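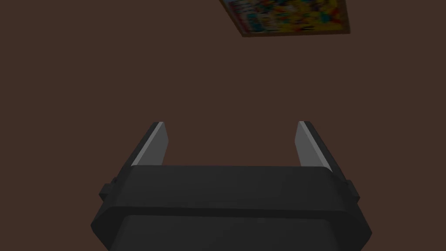 To: club list
Date: Mar 8, 2024
Subject: Re: sim task for Pinano, where are we?

Quick answers inline, typing this between classes so sorry for the mess.

> Can somebody say where the pick task stands? I read the wiki page
> and it still talks about the December plan with the foam cubes.
> Are we doing cubes or not.

Not cubes. Wiki is old, I'll fix it this weekend or someone else can, please. The flat object is the one Pinano has in the rules now, so that's what is in the sim. Printed top, mostly yellow, thin, lies flat on the brown surface. Collision shape is a plain slab, nothing fancy. If you pull main and run the default scene you get it off to the right of the gripper, turned at an angle, fingers open. That is the start pose for everything, please don't change it in your own branch and then send me numbers.

> Also is the gripper model final? Mine looks different from the
> one in the slides.

Slides are the old one. Current one is the wide black body with the two light gray pads facing each other. If yours doesn't have the pads you are on the Reven branch, switch. Reven was fine for reaching but the contact was garbage, stuff slid right through the fingers.

Not final final. Finger tips are squared off in the model and on the real one Ackah wants us to try a bevel, so that a thin thing can get scooped at the edge. Haven't modeled that. Anyone with two free hours and a tolerance for mesh files, write back.

> What's the plan for picking something flat? You can't get fingers
> under it.

Right. That's the whole problem. Options so far:

Push it to the edge of the table, grab the part hanging over. Works in sim, takes forever, and if the push is off it goes on the floor and the run is dead.

Straddle it and squeeze from the sides. Needs the narrow dimension to fit between the fingers with some slack, and needs the yaw right before you come down. I like this one. Approach from above, rotate to match the lower edge of the thing, then close. At the moment the controller drives straight ahead first and rotates late, which is dumb, it clips a corner and spins the object. Rotate early. I have a patch half done.

Scoop. See bevel, above.

I'd say go with straddle for the first round and leave the edge push as a fallback. If you hate that say so on the list, not in the hallway, I forget hallway things.

> How good is it right now?

Ran 25 trials last night with straddle, 7 good grasps. Bad, I know. Most of the misses are yaw. A couple the fingers came down on top of the box instead of beside it, so the height check needs work too. I didn't save logs for the first few because I had the output path wrong - my fault, rerunning tonight with seeds written down.

> Does the vision part work?

Sort of. Trudik finds the object fine since it's bright yellow on plain brown and there's nothing else in there to get confused by. That worries me more than it helps. Real table is going to have cables and somebody's lunch on it. We should randomize the surface color at least, and drop in some junk. Also when part of the box is outside the camera view the pose estimate jumps around, it guesses the center from whatever corner it can see. In the default start that happens right away, the top of the object is out of view. So either back the camera off or do a short look move before the approach. I'd do the look move, moving the camera means redoing calibration and I am not doing that again this semester.

> What should new people do?

Install first. The install notes are OK except step for the physics package, use the version pinned in the requirments file and not the latest, latest breaks gripper closing. Then open the default scene, drive the gripper by hand with the keyboard for a while. Try to pick the thing up yourself. You'll be bad at it and then you'll understand the yaw issue better than from me typing about it.

After that take something off the open list:

- surface color randomizer
- height check before close
- look move
- log names that include the seed
- bevel finger mesh (ask first, might be claimed by the time you read this)

> Do we need to book the lab?

Not for sim stuff. For the real arm yes, sheet is on the door, put your name AND which branch you are running. Last time there was a Reven build left loaded on it and I lost most of an evening.

One more thing, the Pinano form wants a team name and a one page writeup. Writeup can mostly be the straddle section of this email cleaned up, with better numbers hopefully. Somebody who writes better than me please take it. Team name, no opinion, but no puns on "grip" again.

Have to run, will push the yaw patch tonight. Dont merge it till I say it passes.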